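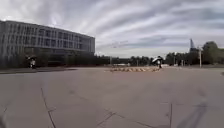 Can a machine learn to cross an open square by being steered across it?
It can learn a good part of the task that way. A person drives the machine by remote control while it records what its sensors receive and which commands it is given, and a control program is later trained to give similar commands when the sensors receive similar input.

The Nyitrai Institute has begun a program of such demonstrations on the paved grounds of its Jotedow campus, it announced on 2021-04-14. The work is carried out jointly with the engineering firm Usard, which supplies the handheld controller and the recording software. The program is named Rirkero and will run until the end of June.

Under the program, trained operators drive a wheeled robot along set routes over the plaza. Each drive counts as one demonstration. The robot takes no decisions of its own during this stage. Speed, turning and stopping are all in the hands of the operator, and every command is stored together with the camera view at the moment it was given.

The institute reports that 986 demonstrations have been accepted to date. Drives in which the radio link was lost, or in which the operator departed from the route without recording a cause, are kept in a separate set and are not used for training.

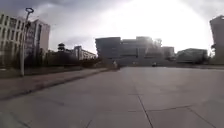

The plaza at Jotedow under cloud, with campus buildings beyond the paving.

"An operator who slows down before a person does so a little differently each time," said Hajnalka Pálfi, who directs the program. "We want those differences in the record. We have asked the operators to drive as they would if no one were recording, and to leave their mistakes in, along with the way they corrected them."

Operators complete two days of instruction before their first recorded drive. A session lasts up to 80 minutes and is followed by a written log, in which the operator notes the weather, the route and any point at which control was difficult. Several early logs mentioned a delay between the controller and the wheels. Usard has since revised the radio settings, and drives made before the change are marked as such.

Routes include straight crossings, turns near the planted borders and approaches to people on foot. Open paving was chosen for the first stage on account of the room it leaves for correction. Glare and flat light under cloud are also of interest to the group, as both can make distant objects hard to tell apart in the camera view. Demonstrations are therefore recorded at different hours and in different weather.

In the second stage, the trained program will steer the robot while an operator follows with the controller and takes over when needed. Each takeover will be added to the training set as a new demonstration. The institute has set aside 15 routes for this purpose, none of which has been used in the first stage.

Pedestrians may continue to use the plaza during sessions. They are asked to keep to their normal path and not to step in front of the robot in order to test it. An operator is present at every session and is able to stop the machine at any time.

Staff and students who wish to train as operators may apply in writing to the Rirkero office at the institute. Previous experience with remote control equipment is not required. Applications for the second stage will be accepted until the first stage closes, and applicants will be told of the outcome by letter.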